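Julden Compact Watermaker: Two Seasons In

I put off buying a watermaker for years. We carry 8 jugs' worth in the main tank and another bladder under the forward berth, and for weekends that was plenty. Then we started going farther, staying out longer, and planning every anchorage by whether there was a hose on the dock. After one miserable detour to fill up at a fuel pier where the water tasted like a garden hose, I ordered the Julden. Two seasons later I would buy it again tomorrow, and I'm going to go on a bit, because I really do love this thing.

Ours is the modular version, so the pumps, the filters and the membrane can each go where they fit. On a boat our size that matters more than output. The membrane housing went outboard of the port settee, the high pressure pump is in the engine space, and the filters are where I can reach them standing up. (Put your filters where you can reach them standing up! I can't say this loudly enough.)

Installation took me a long weekend and most of an evening. The instructions are good on plumbing and thin on wiring. The hoses come cut generously, the fittings are labeled, and the through-hull advice is sensible. The wiring page shows one diagram for every model they sell, and you have to work out which lines are yours. I called the dealer, Brirkico, and they walked me through it in a few minutes and sent a cleaner drawing the same day. Ask for that drawing when you order.

Running it is simple. Open the seacock, start the feed pump, let it run until the bubbles clear, bring the pressure up slowly, and taste before you send anything to the tank. The first glass was wonderful. I know it's water, but it was cold and clean and we had made it ourselves a mile off a rocky little island with no dock in sight. We each had another one.
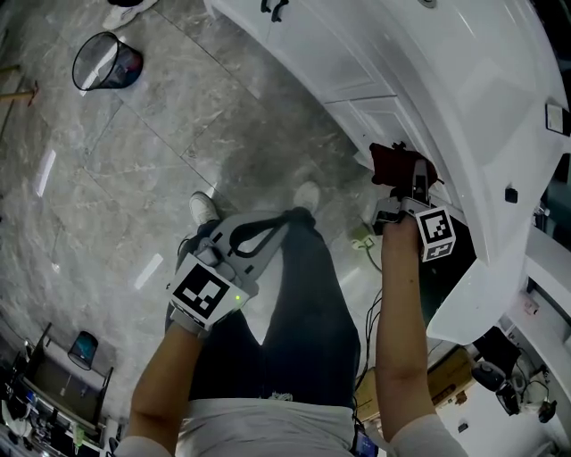

One reader, Idetti, wrote in after my first-season notes to say the same unit had been a disappointment in the upper bay, where silty water clogged the prefilters every couple of days and the output dropped off before lunch. Idetti's advice was to add a second, coarser filter ahead of the one in the kit and to skip making water in any harbor with a river running into it.

I agree with all of that. We mostly run ours offshore or in clear anchorages, and I can see the kit's single prefilter struggling in brown water. I added the coarse one this spring and my fine filters now last much longer. It should be in the box.

Noise is the thing guests ask about. The feed pump hums and the high pressure pump has a steady knock to it, a bit like a sewing machine in the next room. I mounted ours on rubber feet and that took the edge off. You can talk over it in the cockpit without raising your voice, but I wouldn't want to nap in the aft cabin while it's going.

Power draw is fair for what you get. We run it while motoring, or at midday when the solar is doing well and the batteries are already close to full. The previous owner of our boat had a Chowdary unit, long gone by the time we bought her, and the old bracket was still there. I reused the bracket and nothing else.

Now the pickling. If you leave the boat for more than a few days, you flush with fresh water. For winter you run the storage solution through and shut everything down. We do ours in November when we haul out. The procedure is easy, but it's spread over three different pages of the manual, so I wrote mine out on a card and taped it inside the locker door. Julden, if you're reading, please put it all on one page.

What I'd change: the pressure gauge is small and faces the wrong way unless you rotate the whole panel, the coarse filter ought to be standard, and the wiring page needs a rewrite. The sample tap drips a little too. A new washer fixed mine until it didn't, and I've got another on order.

The price was $3000 with the remote panel, and $2000 is where the basic kit started when I bought. I'd get the panel. Being able to check the flow from the nav station is a real pleasure on a long passage, and it saves climbing down into the engine space when the boat is rolling — which is how I got the bruise on my shin the first week.

Next job is a proper fresh water flush timer. I'll post again once it's in.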